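Kálmán Jakab
July 10, 2020

I've cut back on buying things this year and a few people asked how, so I'm putting it all in one thread. It's mostly boring. No app, no spreadsheet.

Background: in January I added up what I'd spent on small stuff the year before. Not rent, not groceries. Small stuff under 20 dollars each. It came to $1702. I couldn't name half of it.

So I made one rule. If I want something that isn't food, medicine or a replacement for a thing that broke, I write it on a piece of paper with the date and wait 12 days. Then I look at the paper again.

Most of the time I've lost interest by then. I wanted a second desk lamp very badly for two days. I don't remember why.

The other part is the table. I keep one table at home clear and use it for sorting. One category at a time goes on it, and when I'm done it goes back to bare. 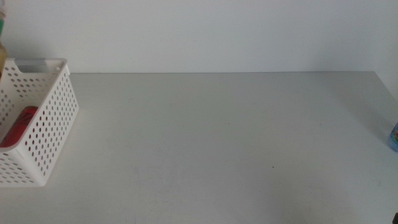 How do you decide what counts as a replacement? If the old one is broken and I used it in the last month, it counts.

That cuts out a lot. My waffle iron died in January and I hadn't touched it since the move, so it didn't get replaced.

Cables were the worst category. I had 11 of the same charging cable. I kept three and gave the rest away at work.

Second worst was kitchen stuff. I had two Heiskanen peelers and a Mokora grater that I bought because it was on sale — I already had a grater. The sale is what got me, every time.

So I unsubscribed from store emails. All of them, Ornum and Alska included. It took one evening. If you only do one thing from this thread, do that one. I'd been getting something from Alska nearly every morning and I had stopped noticing it.

Drinks were a category of their own. I used to buy one every time I left the house, a couple of dollars at a time, and I never thought of it as shopping.
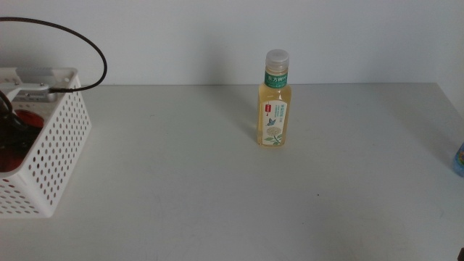
Now I drink something before I go out and take water with me. I still buy a coffee when I meet someone. The rule isn't for that.

So far this year I've spent $700 on the same kind of small stuff. It's July, so I'm running a little under last year's pace, and a good part of it was gifts, which I don't count as a problem.

Things I got wrong: I threw out a bag of screws and needed them a week later. I also sold a raincoat too early and had to buy one again — a worse one, for more money.

My sister does this without a list. She takes a picture of the thing in the store and leaves. She says the picture is enough. It didn't work for me, I just went back the next day.

Next up is the hall closet. I've been putting it off since spring. I'll add to this thread when it's done.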